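Open day at the Prenovska dance school

January 10, 2025

Prenovska opened its doors to visitors last week, as it does before every new term. I went along for the afternoon session because I have been looking for a folk and character dance class that takes adult beginners, and most of the schools near me stop at children's ballet.

The school is on the upper floor of the old Dhillon building, above a tile shop. The entrance is round the side and is easy to miss if you come from the bus station. There is a lift, but it was being serviced, so everyone used the stairs. At the top you sign in at a desk and are given a sticker with the colour of your group. Mine was green, which meant starting in the large studio.

The large studio has a sprung floor, mirrors down one long wall and a piano at the far end. We watched the end of an intermediate class practising a couple dance in triple time. The teacher stopped them often. Most of the corrections were about the man's left arm, which kept dropping on the turn, and about travelling too far on the second step. The group was friendly and of very mixed ages. When the music was put on at full speed, two couples dropped out and stood at the side until the next verse.

After that visitors were asked onto the floor for a short taster. We learned a walking step, a step with a stamp on the third count, and a simple circle figure that put them together. It took longer than I expected. The stamp is done with a soft knee and very little noise, and nearly all of us did it too hard. Outdoor shoes were not allowed, so people danced in socks or borrowed from the shoe rack. The borrowed shoes run small. I would bring my own next time.

The smaller studio is used for rhythm and body percussion. I was less sure about this part. The room is low and the sound bounces, and with 16 of us clapping it was hard to hear the teacher. She split us into two lines and had one line keep the beat while the other added the off-beats, and then we swapped. By the end it held together for perhaps a minute at a time. Anyone who wants to join the stage group has to take one term of this class first.

There was a break for tea in the corridor, where the programmes from past shows are pinned up. The school puts on a summer show and sends a group to the Gulter festival every other year. The older programmes are typed and list every dance with its region and the number of couples. The newer ones are printed in colour and say much less.

The last part of the visit was a talk on how a folk dance is put on a stage. I found it the most useful hour of the day. The speaker played a recording of a village dance that goes on for 9 minutes with almost no change, then the stage version, which is cut to under three. She explained which figures had been kept, and why the stage version faces the audience when the original is danced in a closed ring. There was some disagreement from the floor about whether that still counts as the same dance. She said the school teaches the ring version first, and that settled most of it.

Terms and prices are on a sheet by the desk. The beginners' course runs on weekday evenings and starts in February. You can pay by the term or by the class, and the single class price is only a little higher. A trial class can be set against the full fee if you enrol the same week. The changing rooms are small, with hooks and benches but no lockers. Parking is in the Clernix car park opposite, which is free after six.

I have put my name down for the beginners' course. I have left the rhythm class for now, though I may take it in the autumn if the first term goes well.
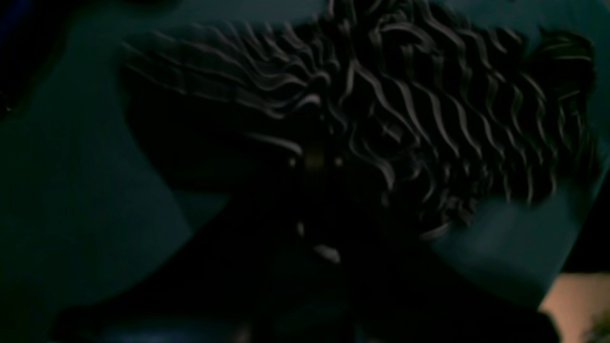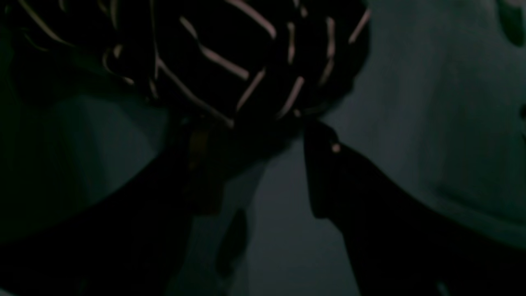 Do you need to come with a partner for the beginners' course?

You can enrol on your own. The teacher changes the couples every few minutes, and people who come together are asked to swap as well. A regular partner is only needed for the intermediate class.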